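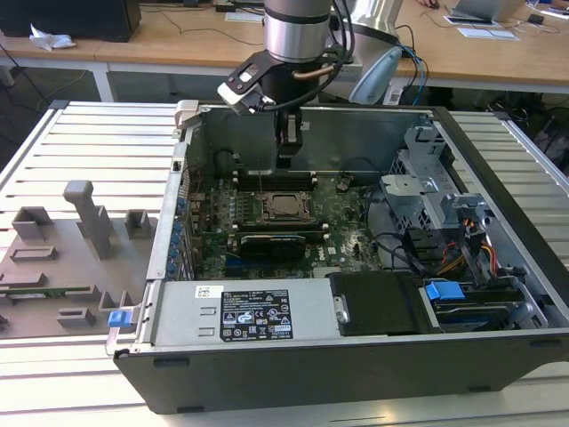
Moving the backup job off cron

Filed under: storage, Linux

The backup job on the house server ran from cron for six years. In February I moved it to a systemd timer and rewrote the script in the process. These are my notes, mostly so that I can find them again.

The old arrangement was one crontab line that called a shell script at 3 in the morning. The script mounted the backup disk, ran rsync with hard links against the previous snapshot, deleted the oldest snapshot and unmounted the disk. Output went to a log file that I had not rotated and seldom read.

The weak point was the mount. If the backup disk failed to mount, the script carried on and wrote to the empty mount point on the root filesystem. This happened twice. The first time, root had enough free space to absorb a full copy, and I found it a month later while looking for something else. The second time root filled up, the mail queue stopped, and Khoa Trịnh, whose mail also lives on the machine, called to ask why his messages were bouncing.

Checking the exit status of mount would have fixed that much. I wanted more than that: no job without the disk, no overlapping runs, a catch-up run when the machine had been off overnight, and a failure message I would see.

systemd covers the first of these with RequiresMountsFor= in the service unit. Give it the path and the unit will not start unless the mount succeeds. The disk needs an entry in fstab with noauto and nofail, otherwise a dead backup disk can hold up the boot. I left out the x-systemd.automount option. It works, but any program that walks the directory tree will spin up the disk, and the file indexer walks the tree all day.

Overlap takes no configuration. A oneshot service that is still running will not be started a second time by its timer. The old script used a lock file, which survived power cuts and then blocked every later run until I removed it by hand.

Catch-up is Persistent=true in the timer. systemd records the last trigger time on disk and starts the job after boot if a run was missed. It only applies to timers that use OnCalendar=, and I lost an evening to that because my first version used OnUnitActiveSec=.

For failure messages I set OnFailure= to a small template unit that mails the last 192 lines of the journal for the failed service. The number is what fit the longest rsync error listing I had kept. Tài Thân pointed out that a mail about a broken mail server has a poor chance of arriving, so the same unit also writes a file that my login shell prints if present. It is crude and I have no plans to improve it.

The rewrite of the script took longer than the units. rsync exits with code 24 when source files vanish during the transfer, and on a machine with live mail directories that is a normal night. The old script ignored all exit codes. The new one accepts 0 and 24 and treats anything else as a failure. It also writes each snapshot to a temporary name and renames it once rsync is done, so an interrupted run can't be mistaken for a complete one.

Deleting old snapshots was the slow part. Each one is a tree of hard links, and removing it touches every inode. I moved this into a second service, ordered after the first with After=, running with IOSchedulingClass=idle. Note that the idle class does nothing unless the disk's I/O scheduler supports it. Mine was set to none. I changed it to bfq with a udev rule, and the mail server no longer stalls during the cleanup.

I looked at two packaged tools before doing any of this. Trurby stores deduplicated chunks and would have used less space, but restoring a single file needs the tool and its index, and I want to be able to restore with cp. Skitley keeps plain files, but it wants its own daemon and a web interface on port 2000. I have enough daemons.

Restores are tested by a third timer, once a month. It picks a random file from the newest snapshot, compares its checksum with the live copy if the modification times match, and logs the result. This is a weak test. It would catch a dying disk sooner than I would, but it says nothing about whether the snapshot is complete. For that I still do a manual restore to a spare disk twice a year and compare the directory listings.

Remaining items: the off-site copy still runs from the old crontab under a different user. The unit files are in the usual repository under backup/, and the fstab line is in the README there. If you copy them, change the path in RequiresMountsFor= in both services. I missed the second one.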